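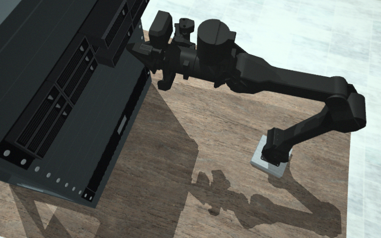 Robot arm on a wooden tabletop, pale tiled floor behind (computer render)

Villa rental in Bekavside, is the old wing worth it?

Savvas Stamatopoulos
Apr 10, 2023
Hi all! We're looking at the Emeletti villa for a week in September, and they're offering us either the garden rooms or the old wing (it's 20 dollars a night more). I love an old house, but my mother is coming and she doesn't do well with stairs. Has anyone stayed there? And can you walk to the beach?

Dilus
We had the old wing two years ago and I'd go back tomorrow! High ceilings, huge shutters, breakfast on the terrace under the fig trees... There are 5 steps up to the door with a rail on one side, then it's all one level. The beach is a walk but a pretty one, and the housekeeper will run you down if you ask the night before. Get the corner bedroom if you can, the other one faces the road and you'll hear the bread van.

Tapia
never stayed in the old wing, garden rooms were fine, bit small. bring bug spray

Savvas Stamatopoulos
Thanks both! She can manage 5 steps. Emailing them about the corner room now.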